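Von: Jui-lin Kwan
An: Liste Haushalt + Automation
Datum: 27. Januar
Betreff: Re: Re: Gläser, Spülmaschine, wann endlich?

Hallo zusammen,

nur schnell, muss gleich wieder los.

Shiuli Dewan schrieb:
> Wir haben im Juli bei Clisteo in der Teeküche nachgefragt, was die
> Leute am liebsten abgeben würden. Ganz vorn: Gläser wegräumen.
> Weit vor Saugen, das macht ja schon der Sauger. Meine Frage an die
> Liste: ist das mit heutigen Armen drin oder reden wir von
> irgendwann? Nirik behauptet in der Broschüre "alltagstauglich".
> Ich glaub das erst, wenn ein Stielglas heil im Schrank steht.
> Und was kostet der Spaß, wenn man ehrlich rechnet?

Zu Nirik: Broschüre kenn ich, würd ich nicht viel drauf geben. "Alltagstauglich" heißt dort, dass jemand daneben steht und alles vorher zurechtrückt. Steht sogar drin, Fußnote auf Seite 3.

Zum Stielglas. Ist fieser als Tasse oder Teller. Hängt es kopfüber im Ständer, kommt man oben nur an den Fuß, flach und rund, und der Kelch baumelt drunter. Schiebt man am Fuß, kippt oder dreht sich das ganze Ding. Dazu die Nachbarn, die hängen dicht an dicht und verdecken sich gegenseitig. Wir üben deshalb mit Plastik in bunt, rot gelb blau grün, da sieht man wenigstens sofort welches gemeint ist.

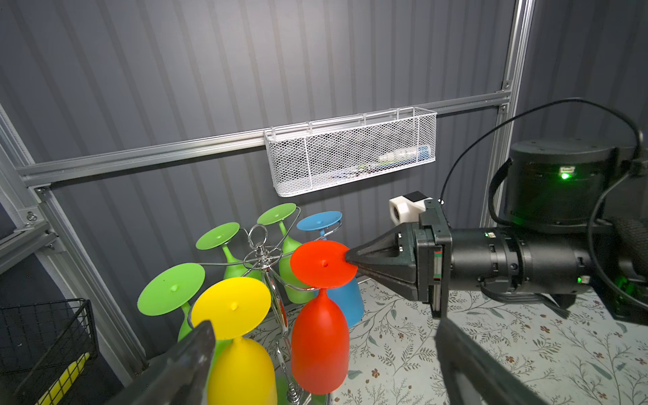
Kann ein Arm heute in einer normalen Küche allein die Gläser wegräumen?
In einer fremden Küche noch nicht zuverlässig, an einem festen Platz mit immer denselben Gläsern geht es schon ganz ordentlich.

Was bei uns hilft, bzw. was nicht:

Langsam anfahren. Bringt mehr als jede neue Software, leider. Erst Kontakt am Rand, dann entscheiden, dann greifen.

Echtes Glas: lassen wir vorerst. Durchsichtig ist für die Kameras immer noch ein Graus, mal ist da was, mal nicht. Die Gruppe bei Flillura hat 905 Versuche mit klaren Gläsern protokolliert, die Liste der Ausfälle liest sich nicht schön. Kann ich weiterleiten wenn jemand will, vorher frag ich aber kurz.

Kosten: Sheikh hat uns nur für den Greifer 3.000 Euro angeboten, ohne Montage. Dafür räumt mir jemand sehr lange die Küche auf – und wischt auch noch den Tisch. Für ne Kantine sieht die Rechnung anders aus, da sind es immer die selben Gläser und immer der selbe Korb. Da würd ich an eurer Stelle anfangen, nicht in der Teeküche.

@Shiuli: habt ihr bei Clisteo 2 gleiche Ständer über? Unserer reicht nicht zum Umhängen von einem zum andren, das wär aber der nächste sinvolle Test. Maße bitte mitschicken, vor allem Abstand der Bügel.

Rest später, Akku fast leer.

Gruß
Jui-lin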